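The old cannery at Ilten

Wednesday, February 5, 2025

I went to the second public meeting on the cannery last night. The first one was in September and I missed it, so I was catching up for most of the evening.

For anyone outside the county, the cannery is the long brick building by the river in Ilten, empty since the packing line moved out. A developer called Trolen bought it last year and wants to turn it into artist studios, a small theater and a gallery, with apartments on the upper floors to pay for it all. They are calling the whole thing Pleltwood, a name that doesn't come from anything in town as far as I know.

The plan has changed since the drawings that were in the library. There were going to be 12 studios on the ground floor. Now there are fewer, and a restaurant has taken the river side. The theater is still in, but the rehearsal room has become a "flexible event space," and the rent for it will be set later. The man from Trolen said the studios would be held at a reduced rent for five years. Someone asked what happens in year six. He said it would be reviewed.

I rent a bench in the back of the Fahmy building, where I do my printmaking, and I share it with two other people. The heat is bad and the sink is worse, but I can afford it. My worry with the cannery is the floor. A proper etching press is heavy and needs a slab under it, plus real ventilation and a sink you can put acid down legally. I asked about this and was told the studios are "clean use." So that's painters, maybe, and people who work on laptops. The potters behind me had the same question and got the same answer.

I don't want to be unfair. The building has a hole in the roof and the county was never going to fix it. The theater group has been using the school gym, and they need a stage with wings and a place to hang lights. If they get that, it's a good thing for the town. The gallery looked decent on the plans too - north light, a loading door wide enough for large work.

What I'd like is the reduced rent in writing, for longer than five years, and two of the ground floor rooms built for messy work. Comments go to the planning office until the end of the month. I'm sending mine this weekend.

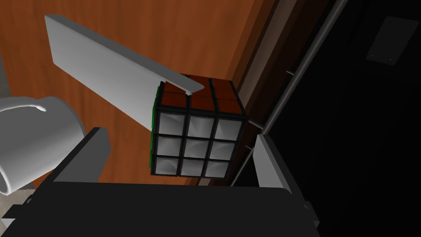
Bautista Urrutia wrote that the slab on the river side was poured for the canning machines and would hold any press in the county, so the messy rooms should go there and the restaurant can move upstairs.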